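News > Press releases > Publishing

Reading time: 2 minutes

Halent opens its blog archive service to personal writers

Halent, the publisher of the Dulis blogging platform, today (5 Mar 2023) released Dulis Archive, a service that converts a personal blog into a fixed, searchable collection. It is available to all account holders and replaces the export tool, which will be withdrawn in October.

The service was tested on blogs whose authors write mainly memoir, family history and humour. The test set contained 2163 posts, the oldest of them written on platforms that have closed. Posts were imported with their original dates, comments and internal links. Where a link pointed to a page that no longer exists, the address was kept as plain text and marked as inactive.

Dulis Archive accepts files from Dulis itself and from Vindach, the format used by several older blog hosts. Imports from other formats must be converted first. A post that has been published in parts can be joined under a single title, and the author may choose whether comments appear after each part or at the end. Drafts are not imported unless they are selected one by one.

"Long-running personal blogs are hard to read from the beginning," said Dace Dzene, head of product at Halent. "Most display the newest post first, and serial stories end up in reverse. The archive puts them in the order in which they were written, and leaves the wording alone."

Each archive is stored in two copies at separate sites. Changes made after an archive is closed are held as dated notes beside the post, and the original text remains available. Authors can remove a post at any time, in which case both copies are deleted within seven days.

Search covers titles, body text, tags and comments. Results can be limited by year or by commenter name. Blogs that use a pen name keep it throughout, and the account holder's legal name is not shown on any public page. 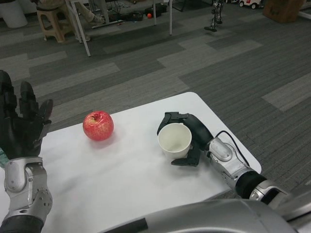 Can an author go on blogging after the archive has been made?

The live blog is unaffected and new posts can be added to the archive later as a further volume.

Printed editions will be handled by Cifuentes, which will set the text directly from the archive files. Leopold Aigner, production manager at Cifuentes, said that comments would be printed as footnotes by default and could be left out on request. Prices for printed volumes will be published when ordering opens.

Press enquiries should be sent to the Halent press office.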